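Gripper misses small gears after a finger change
Posted in Robots and cells by Dennis Oakley

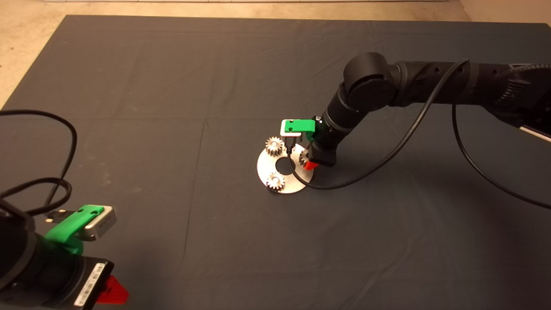 I run a two-arm bench cell that places small spur gears on a round plate. On Sunday I changed the fingers on one arm and now it closes 2 mm to one side of every gear. The other arm is fine. Program 201 hasn't been touched. Do I have to teach every point again?

Emlyn Vaughan
No, leave the points alone for now. Take the fingers off, wipe the mounting faces and refit them, then redo the tool offset – the old one was set for the old fingers. Run at low speed over one gear before you try the rest. Check the cable as well. If it pulls tight when the wrist turns, it can drag the last joint a little. Leave more slack and try again.

Justow
Same thing here in August, it was a loose screw. Check all 4.

Grolivus
If the cloth under the plate has moved then the plate has too. I'd tape it down.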